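Door handle

A door handle is the part of a door you grab, push down, twist or pull so that the door will open. That covers knobs, levers, pull bars, thumb latches, ring handles and the flush cups you find on sliding doors. I've kept this page going for a good while now, and I still get letters asking why a handle article needs to be this long (it used to be longer!).

Names

People use "handle," "knob" and "doorknob" pretty loosely. I use "handle" for the whole family, "knob" for the round ones you twist, and "lever" for the ones you press down. In the trade you'll also hear "door furniture," a term I love, which takes in hinges, plates, knockers and letter slots as well. The round plate behind a knob or lever is a rose or rosette. A long plate that covers the keyhole too is a backplate. The square rod running through the door from one handle to the other is the spindle, and if you've ever had a handle come off in your hand, you've probably met it.

How a lever works

Press the lever and it turns the spindle. The spindle passes through a part inside the latch called the follower, and the follower pulls the latch bolt back out of the strike plate. Let go, and a spring pushes the bolt out again. Some levers also have a spring of their own behind the rose, so the latch spring doesn't have to hold up the weight of the lever. When a lever droops, one of those two springs is usually tired. Erhan Altıntaş, who taught me to take a latch apart on his kitchen table in Stestinbridge, always blamed the latch first and was right more often than I liked.

Knobs work the same way but need a grip and a twist. That's hard with wet hands, full hands or sore joints, and it's why so many public buildings have gone over to levers. I swapped my mother's knobs for levers one January and she called me that night to say she'd opened the pantry with her elbow. Four times, just for fun.

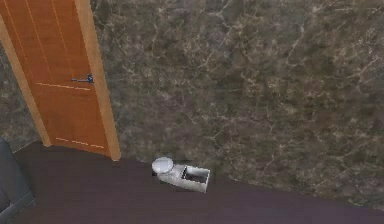

History

For a very long time most doors had no turning handle at all. You had a wooden bar, or a latch lifted with a string poked through a hole, and you pulled the string in when you didn't want company. Thumb latches made by blacksmiths came next in a lot of places, and plenty of them are still working on barns and garden gates. Knobs joined to a spindle and a latch inside the door became common in American homes in the 1800s, when pressed glass, china and cast metal made them cheap enough for ordinary rooms.

The local story I know best is Batent, a small foundry in Brurkport. Its surviving order book lists 1,604 pairs of handles, nearly all of them plain brass with a beaded rose. Jadwiga Kozłowski copied out the whole book by hand and let me read her notes – she is the reason this section exists. Her favorite entry is for 7 pairs sent back by a hotel on Figueroa Street because guests found them "cold and sly." I have no idea what a sly door handle is, and I think of it every time I stay in a hotel.

Materials

Brass is the old favorite. It casts well, takes a polish and wears to a soft color where hands touch it most. Bare brass and copper also tend to kill germs over a few hours, though dirt and lacquer get in the way, so please keep wiping them. Stainless steel is tough and easy to clean. Zinc alloy sits under the plating on a great many budget handles, and once the plating pits there isn't much to be done. Wood, glass, porcelain, iron and plastic all turn up too. I have a soft spot for porcelain, even with the fine brown cracks it gets.

Height and placing

Handles in American houses usually sit 36 inches above the floor, give or take an inch or two. Older houses wander quite a bit, and in one farmhouse outside Stestinbridge I had to reach down for every door. The distance from the edge of the door to the center of the handle is called the backset. Two sizes cover most homes here, 2 3/8 inches and 2 3/4 inches. Measure yours before you buy anything!

Common troubles

A loose handle generally wants its set screw tightened, a tiny screw on the neck of the lever or knob. A latch that won't catch often means the door has sagged at the hinges, so look there before you start filing the strike plate. Squeaks like a bit of dry graphite. Painted-over roses should be scored with a knife before you pull them, or a strip of paint comes off with them (ask me about my hallway).

See also

Door knocker
Hinge
Latch
Mortise lock
Strike plate

Last revised 25 May 2024, with corrections to the spindle paragraph from Leobardo Beltrán.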